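Handout 4: Designing a pet product people (and pets) keep using

Welcome back! Today we get to automatic feeders, my favorite unit in the course. Read this before class and bring one complaint about a feeder, yours or a friend's. Bad reviews are gold for us.

**Key idea.** A pet product has two users. The owner buys it, fills it and cleans it. The cat or dog has to eat from it twice a day. Most design trouble starts when the team has only tested with one of them.

### Terms

- *Portion drift*: the gap between what the owner sets and what lands in the bowl
- *Bridging*: kibble locking together over the outlet so nothing falls
- *Raiding*: the pet getting food out between meals (cats are amazing at this!)
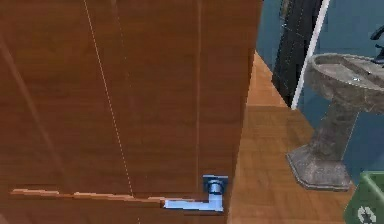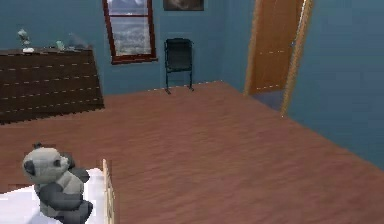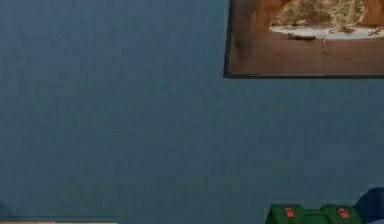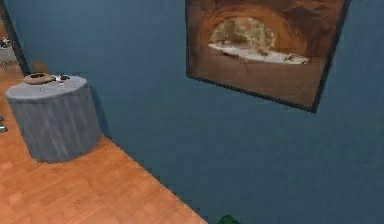 Jutham, June

### Case: the Stiduvar feeder

Fleltex launched the Stiduvar with a paddle wheel and a hopper that held 60 portions. The wheel was quiet and cheap to make. Then the support mail came in: 716 messages, and 42 percent of them mentioned raiding. Cats had learned to reach up the chute and turn the paddle by hand. I love this case, because the cats found the flaw faster than the test lab did.

The second version made three changes:

1. A bend in the chute, too tight for a paw
2. A softer paddle edge, so large kibble didn't jam
3. A lid latch that takes two motions to open

Portion drift went up a little with the bend. Fleltex took that trade. Would you? Have an answer ready, with a reason.

### Case: the Lecomte slow bowl

No motor, no app, just ridges molded into a bowl. It stretched a dog's dinner from 44 seconds to several minutes, and owners were thrilled until they had to wash it. Wet food packed into the ridges. Look closely at the ridge spacing when we pass the bowls out; you can feel the problem with one fingertip.

### For next time

Pick one product, feeder or bowl, and write a page on it:

- Who cleans it, and how long does that take?
- What happens in a power cut?
- How would a clever, hungry animal beat it?

Sketches are very welcome, messy ones included. If you have a pet at home, watch one full meal from start to finish and take notes as you go. Write down what the animal does first, before you decide what it means. We'll pool everybody's notes on the board and build our test plan from there.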